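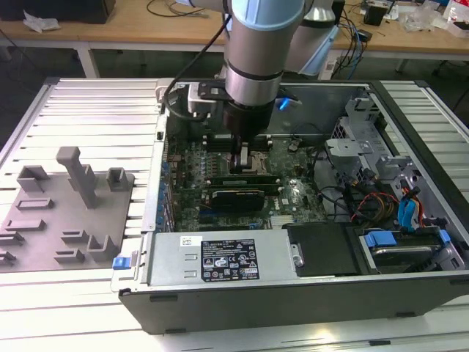

Hedvig Fjeld reckons her wrists have had the best winter in years, and she'd like it noted that she was against the whole thing when it was first talked about. Noted, Hedvig! I was against it too, a bit, though I kept quieter than she did.

For those of you at the Moen site who only hear about us through the lift plan and the parking emails: we're the teardown room at Brokham. Old desktop towers come in, the good parts come out and get tested, and the rest goes for scrap. We did it all by hand until last May, when the first arm was bolted up under the project name Dritano (don't ask me, I wasn't in the meeting). Now there's a pair of arms on the slatted table and the towers get laid on their side for them with the panel off.

The question I get in the canteen is always the same one, so I'll answer it now. No, we haven't lost anyone from the room. Leif Torvik has moved over to testing, which he'd been asking for anyway, and the rest of us take turns on the cell. What has changed is what a day feels like. I used to do screws, clips, cards and memory from eight o'clock on, and by the afternoon I'd be pulling at things harder than I should. Now I spend a lot more of the day looking and deciding. Is this case a type it knows? Is there a cable lying over the slots? Cables are still ours, by the way. The arms are hopeless with a bundle of power leads and I can't see that changing soon.

It's slower than Hedvig on a good day. She timed it, obviously. But it's the same speed at three o'clock as it is at nine, and she'll admit she isn't. We put 300 towers through the cell between Christmas and the end of January, and 49 of those had to be finished by hand, mostly older cases with odd catches.

The part I've grown fond of is the grey plate next to the computer. It's 3D printed, with slotted holders and brackets sticking up out of it, and it gives the gripper fixed places to work to. Leif drew most of the current version, after a lot of muttering over the first one. The fiddly bit is a thin board held on edge. There's hardly anything to get hold of, and if the angle's off you're leaning on parts you wanted to sell. I still catch myself holding my breath when the fingers close on one, which is silly, but there you go. 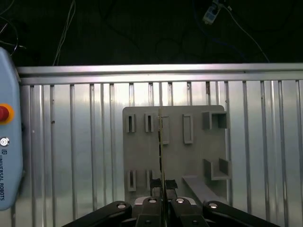 What's next for the room

The new job software, Flotirer, goes live in May and will put the hand jobs and the cell jobs on one list. I've asked for us to be able to change the order ourselves, as at the moment I have to ring upstairs to swap two towers round and it drives me up the wall. The answer so far is "probably".

We're also after two more people to train on the cell. You don't need to know any programming (I didn't, and I still can't park a van). You do need to be happy stopping it when something looks wrong, even if the list is long. Come down and watch for an hour first, then put your name on the sheet by the door or ring me on extension 122.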